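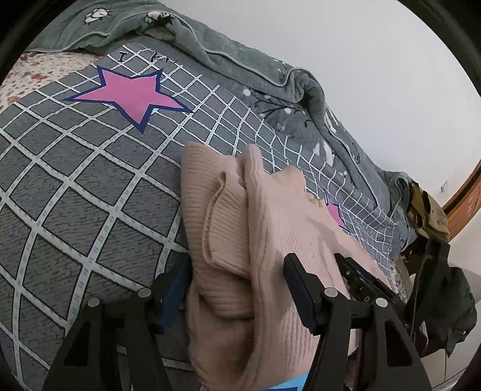 Rocío Salcedo wrote in to ask whether folding a jumper a certain way has ever saved anyone a minute of their life, and if it has, could we please print the name. She has been folding knitwear on the end of her bed for years and says the only thing that ever changed was how much the booklet cost.

It is a fair question to put to Norneo, the home storage firm in Rivas that launched its Brumix folding course in July. The course promises a "calmer wardrobe" in 11 short lessons, the first of which is spent on a single piece of knitwear. According to the company, 3552 households have signed up so far. It did not say how many of them got past lesson two, and when we asked, we were sent the price list again.

Search this site
Search
Enter keyword

The method itself is not complicated. You lay the garment face up on the bed, smooth it from the neck down, bring the sleeves across, fold the sides in and then fold the whole thing in thirds until it will stand up on its own in a drawer. Most people who own a drawer have met some version of this before. Norneo calls the opening stage "the open plan" and gives it nine minutes of video.

Norneo's central claim is that ribbed knits last longer when they are folded the Brumix way. We asked for the evidence and got a one-page summary of a customer survey. It had 415 replies, all from people who had already bought the course, and the question was whether they felt their clothes looked "better cared for". Feeling is one thing. A pink ribbed jumper with a high neck, spread out with its sleeves stretched to either side and its cuffs on the checked bedding, takes up a good part of a bed, and the course has little to say about where you are meant to put the rest of the washing while you smooth it. The ribs run from the shoulders down to a wide band at the hem, and any fold across the body has to cross them somewhere. Norneo says its fold "respects the rib". It could not tell us what that means in practice, or how it differs from folding a jumper in thirds.
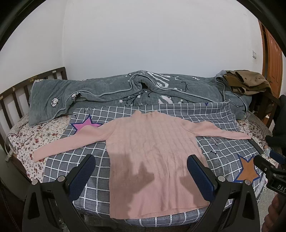 Then there is the matter of the bed. Brumix lessons assume a bed that has been made, with the blanket pulled straight and no pillows in the way, and the booklet says so on its second page. People with a spare hour and a made bed may well enjoy it. Everyone else will be working with the blanket shoved up to one end. A patterned sheet is a bit of help here, and I will give the course some credit for mentioning it — squares give you a straight line to set a hem against, and you can see when one side has gone crooked.

The firm's rival, Zusia, takes the opposite view and tells its customers to roll everything. Zusia has a survey too. Its survey has 1357 replies and finds that people who roll are very pleased with rolling. Neither company has tested the two side by side, and neither would say whether it planned to.

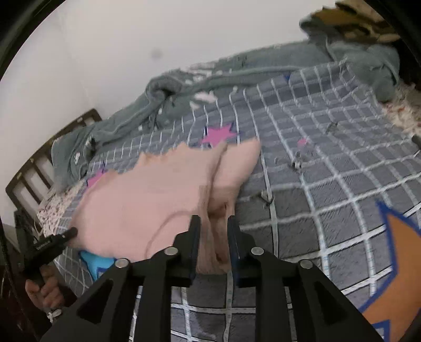
Nor does either of them deal with the part that most readers complain about, the stage before any folding, when a soft knit comes out of the basket in a lump and has to be shaken out and turned the right way. Brumix skips it. The garment in the first video is already flat when the lesson begins. Zusia gives it one line, "prepare your item", and moves on.

Norneo said it "welcomes all feedback from the folding community" and that a second course, on bedding, is being prepared. Fitted sheets will be included. There is no price yet.

Salcedo says she will carry on as she is, which means folded in half, then in half again, and on the shelf with the others.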